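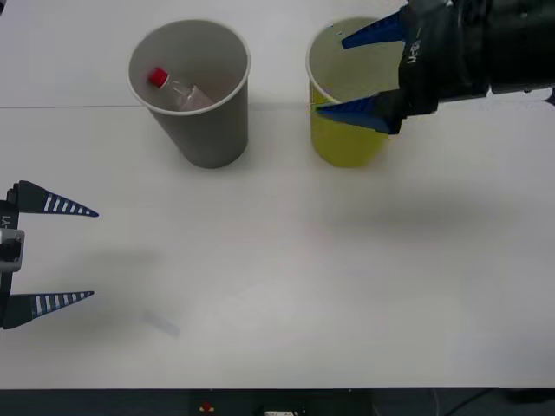
The Kubo finger set is our answer to a question we get almost every week: can one pair of fingers handle both the stiff things and the squashy things? We think so, and we've been having a great time finding out where the edges are. Kubo fingers are long tapered wedges that bolt onto a standard parallel gripper, and they come in two finishes, plain and ladder-striped. Our favorite test for them is paper cups. A cup near the rim is a rotten thing to hold, all give and no edge, and the blue fingers on the yellow cup are doing it the way we like best, one over the rim and one against the outer wall, so the grip closes across a single layer of paper and leaves the cup its shape. The striped pair on the other arm is wide open, ready for its turn.

If you've only used flat pads before, the taper takes a little getting used to. Flat pads want a big patch of surface. Wedges want a spot. You'll find yourself coming in from odd angles, tipping the wrist, hooking one finger inside things, and after an afternoon of it you start looking at every object on your desk and wondering where the spot is. (We've had a few very silly evenings with a stapler.)

What's in the box

Two Kubo fingers, left and right
Two adapter plates
Mounting screws, plus spares, because they roll
Hex key
Printed setup card with the closing-force table

The fingers ship as a matched pair and should stay that way. If you own more than one set, keep them in their own boxes. The tips are ground together, and a left from one box and a right from another will meet slightly off.

Plain or striped?

Same shape, same material, same grip. The difference is all for the camera and for the person watching. The striped finish carries a row of white bars along the length of each finger, and it makes it much easier to see how deep a finger has gone into or behind something. When you are driving the arms by hand and looking at a screen, that's a big help! You can say "two bars in" to the person next to you and they know just what you mean. The plain finish is calmer to look at and gives fewer hot spots under strong overhead light.

Britt-Marie Söderlund, who runs our bench, mixes them: plain on the right arm, striped on the left. She says it stops her from confusing the two sides when a clip has been mirrored. The rest of us picked up the habit from her. You can order a mixed bundle for a two-arm setup and it costs the same as two matching sets.

How we tested them

We wanted a comparison that other people could repeat without buying anything strange, so we used grocery-store stuff. Paper cups. Little plastic bottles with screw caps. Snack pouches, full and half full. The main task is dull to describe and surprisingly hard to do well: pick up an item, bring it over a cup, let it go so it ends up inside, and leave the cup standing. Then there's a second task where the cup itself gets picked up and set down again.

We ran 1,211 grasps across three finger types on the same pair of arms, with the same controller settings and the same people driving. Flat rubber pads went first, then the Clello soft fingers (the ribbed ones that curl), then Kubo. We changed the driver often so that nobody's good day counted for too much.
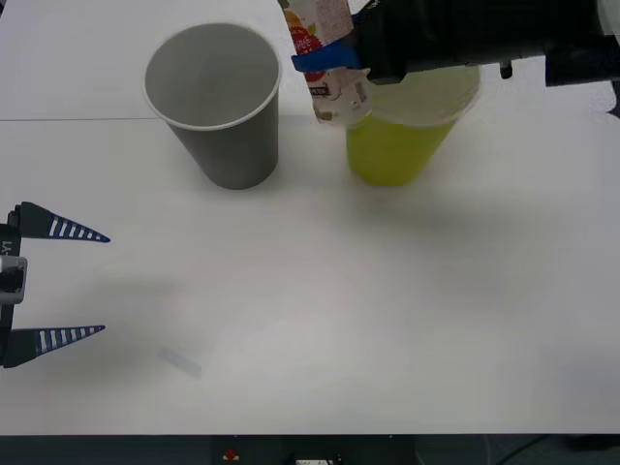
Pouches were where we expected trouble. A pouch changes shape every time you touch it. The contents slide to one end, the empty end flops, and a gripper that had a nice hold a second ago is now holding a fold of film. Flat pads did well on full pouches and badly on slack ones. The Clello fingers were lovely on slack pouches, really gentle, but they let the bottom swing, and a swinging bottom is no friend to an empty paper cup. Kubo came out in between on gentleness and clearly ahead on placement. With a narrow contact across the middle, the pouch hangs below the fingers in a way you can predict, and you can bring the low end over a rim and stop there.

Of the 387 pouch grasps we made with Kubo, 13 ended in a drop outside the cup. Most of those came early, while we were still closing too hard and squeezing the contents out to the sides. Once we had turned the force down things got a lot better, and that's the reason the setup card starts you so low on the scale.

Bottles were easy for everyone. A small bottle with a cap has a neck, and a neck is a gift. The one thing to watch is letting go: wedge tips can catch on the ridges of a cap as they open, and the bottle comes partway back up with them. Open wider than you think you need to, pause, then lift.

Cups were the fun part. Our old way was to squeeze from both sides, and with flat pads that works if your force control is very good and your cup is very fresh. Going over the rim is so much more forgiving. It does mean that the wrist has to come in at a slant, and on a two-arm bench you need to think about where the other arm is parked. We leave the idle one open and low at its own side, well away from the cups, and only bring it in when there's something for it to do.

Where Kubo is not the best choice

Heavy things. The taper means that the tips flex a bit, and while that's great for paper it's no fun with a full steel thermos. Get flat pads for that and keep them handy.

Very thin sheets flat on a table. The tips will get under a card if there's a gap, but a single sheet of paper lying on a smooth top will make you miserable. We tried. A suction cup is the right tool.

Anything that mustn't be marked. The points are points. On soft plastic film they can leave a small dimple, and on foam they'll leave a bigger one. We sell slip-on caps for the tips, and they help, though you lose some of the reach into narrow openings.

Fit and controllers

Kubo fingers fit any parallel gripper that uses the Koltia two-hole pattern. The adapter plates cover the older Koltia pattern as well. If you have another brand, send us a drawing of the finger mount and we'll tell you yes or no. We've said yes more often than we thought we would.

You don't need new firmware. You do need to change two numbers in the controller: the finger length and the closed position. Forget the first one and the arm will think its fingers stop short of where they really do, and the first thing it does is poke the table. Everyone on our bench has done this once. The table survives, the tips usually do, and your pride grows back.

With the Avport controller, there's a finger profile you can load, so you can skip typing the numbers in. It also sets the force limit to 5 on the Avport scale, which is where we'd like you to start with paper and film. Work up in single steps. With other controllers, use the table on the card.

Setting up, step by step

Power the gripper down and open it all the way by hand.
Take off the old fingers and wipe the mounting faces.
Fit the adapter plates if you need them, snug but not tight.
Seat the left finger, then the right, and run the screws in until they just touch.
Close the gripper by hand until the tips meet, then tighten.
Power up, load the profile or enter the numbers, and run a slow open and close with nothing between the fingers.
Pick up a paper cup!

Step five matters more than it looks. If you tighten first and close afterward, the tips may cross by a hair and you'll chase that hair for days.

A word on cameras

We do most of our comparing from a camera fixed beside or over the workspace, and the long thin shape of these fingers turns out to suit that well. The gripper body stays back from the object, so more of the cup or pouch is left for the camera to see. A white tabletop makes the dark finger colors stand out nicely. It also throws soft shadows from the arms, and if you train on color you may want to even out your lights. We'd take the shadows over a dark table any day, as the black gripper bodies get lost on one.

Wrist cameras work too, but check your angle. With the taper, the tips converge at a point a little farther out than with pads, and an older bracket may have you staring at knuckles.

Care

Wipe with a damp cloth. Don't use acetone, especially on the striped finish. Look at the tips now and then, and if you can feel a burr with a fingernail, take it off with fine paper, working away from the point. Snack dust gets into the screw heads. Blow it out before you put a hex key in there or you'll round them off.

Replacement tips aren't sold separately because of the grinding, but send back a worn pair and we'll take it off the price of a new one.

Ordering

Kubo is sold as plain, striped, or mixed bundle for two arms. Tip caps are extra and come in packs of four. The mixed bundle sold out in June and is back in stock now. If you're stuck between Kubo and Clello, write and tell us what you pick up all day. We own both, we use both, and we're glad to try your object on our bench if you mail us one (two, if it's breakable).

Page updated 23/09/2021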